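Spring walkthrough, Brorarden (the upstairs unit), May

I do this twice a year, once when the heat goes off and once right before it comes back on. It's the list I got from Oltoseo when I signed the lease, plus everything I've added since in the margins. A few people in the Sutholm tenants' group asked for a copy, so I typed it up with my comments left in. Your place will be different! Cross out what you don't have.

Checked means fine. Empty box means I still owe it some work.

## Front door and stairs

- [x] Deadbolt opens from inside without a key
- [x] Stair light works from both switches
- [ ] Handrail tight at top and bottom

The bottom bracket on the handrail wiggles again. I tightened it in the fall and felt very proud of myself, and it lasted one winter. I think the screw hole is stripped, so this time I'm going with a longer screw, and if that doesn't hold I'm sending in a request and letting Oltoseo deal with it.

- [x] Nothing stored on the steps

I want credit for this one. The boots used to live on the third step from the top all winter long, and I finally bought a rack for the landing.

## Smoke and carbon monoxide alarms

- [x] Smoke alarm in hallway: test button
- [x] Smoke alarm in bedroom: test button
- [ ] Smoke alarm in living room: test button
- [x] CO alarm near the heater closet
- [x] Dates on the backs checked

The living room one gave me a sad little chirp instead of the real noise (you know the one, where the whole building hates you). New battery didn't help. I took it down and looked at the date on the back and it's past due, so it needs replacing, and I put in the request at 6 p.m. before I could forget. The other two have years left on them.

Vacuum the little vents while you're up there. Mine had a cobweb in it big enough to rent out.

## Kitchen

- [x] Fire extinguisher gauge in the green, pin in place
- [x] Range hood filter washed
- [x] Nothing that burns within reach of the burners
- [ ] Toaster crumb tray emptied
- [x] Outlets by the sink trip and reset

I skipped the crumb tray because I was hungry and used the toaster halfway through the inspection. I'll get it tonight.

The hood filter was gross. Hot water, dish soap and a scoop of baking soda in the sink, leave it alone while you do the next room, then scrub. I used to buy a spray for it and I can't tell any difference, so I quit buying the spray.

One thing I changed this year: the extinguisher used to hang on the wall right next to the stove. Which sounds handy until you picture reaching past a grease fire to grab it! It's by the doorway now. Moving it took two screws and a lot of standing around deciding on a height.

## Heater closet

- [x] No boxes, coats or cleaning stuff stored inside
- [x] Filter changed
- [ ] Scorch marks, rust or damp spots: none
- [x] Vent pipe joints snug

There's a rust ring starting under the water heater, about where it was in the fall, maybe a bit darker. I asked for quotes just so I'd know what we were talking about. One came back at $498 and the other at $570 and the second one includes hauling off the old tank, which makes it closer than it looks. It isn't my bill, thankfully, but I sent both numbers along with my note. I put a piece of masking tape on the floor at the edge of the ring, so next time I'll know for sure if it's growing.

## Space heater

- [x] Cord and plug not frayed, no brown marks
- [x] Tip-over switch shuts it off
- [x] Plugged straight into the wall
- [x] Stored for summer with the cord wrapped loosely

It's an old Boiko, and I was fully expecting it to fail the tip test and it shut off like a champ. The rule I use is 3 feet of clear space on every side when it's running, curtains and blankets included. My bedroom is small enough that there's exactly one spot on the floor where that works, so I marked it with a dot of nail polish.

If you're running yours off a power strip, please stop. I did that for years and one night I picked up the strip and it was hot.

## Living room

- [x] Lamp bulbs match the wattage on the socket
- [ ] Bookcase strapped to wall
- [x] No cords under the rug
- [x] Window opens all the way

The strap is in the drawer. The strap has been in the drawer since the fall list. I'm leaving the box empty so I have to look at it.

The window had been painted shut at the corner, and I ran a putty knife along the seam and it popped right open. Do try your windows all the way, not only the crack you open for air! If it's your second way out you'd want to know.

## Bathroom

- [x] Fan pulls (hold a square of toilet paper up to it, it should stick)
- [x] Non-slip mat still grips
- [x] Hair dryer unplugged
- [x] No drips under the sink

Boring and perfect, my favorite room on the list. The mat goes in the wash with a couple of old towels, on cold, and hangs over the tub to dry.

## Bedroom

- [x] Flashlight in the nightstand, batteries good
- [x] Phone charges on the nightstand, off the bed
- [x] Path to the door clear in the dark
- [ ] Closet bulb has a cover

The closet bulb is bare and it's close to the top shelf where I keep the sweaters. I swapped it for an LED, which runs a lot cooler, but the list says cover and I don't have a cover, so no check.

For the path test I really do turn the lights off and walk it. I hit the laundry basket. It's been moved. 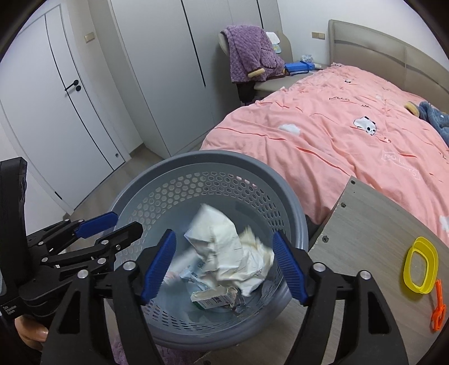

### Bedroom: wastebaskets

- [x] Basket kept out of the heater's space
- [x] No batteries, matches or oily rags in the trash
- [ ] Emptied before it piles up

Mostly tissues and packaging in the gray one, and a squashed box, so nothing that worries me on its own. But paper catches fast, and the sides on this kind are full of little holes, so I treat it the same as the curtains and keep it well away from the Boiko. I'd like a solid metal one before the heat comes back on. Old batteries go in the jar by the front door, and the jar is getting full too, so that's on my list for the next trip to the drop-off.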